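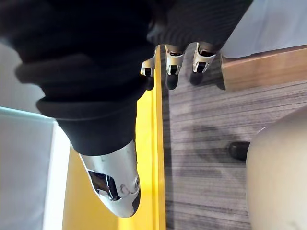

A robotic hand with a knit sleeve at the wrist, over a yellow surface at Dridon.

Dridon has begun teaching robot hands by remote control at its Oltulcombe site. An operator performs each task through the hand while joint positions and wrist video are recorded. 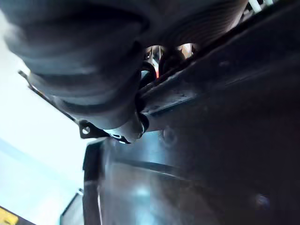 Each session lasts 20 minutes and yields up to 34 usable runs, according to project lead Kiros Weldu. Runs with dropped video are discarded. Training on the first set starts in August.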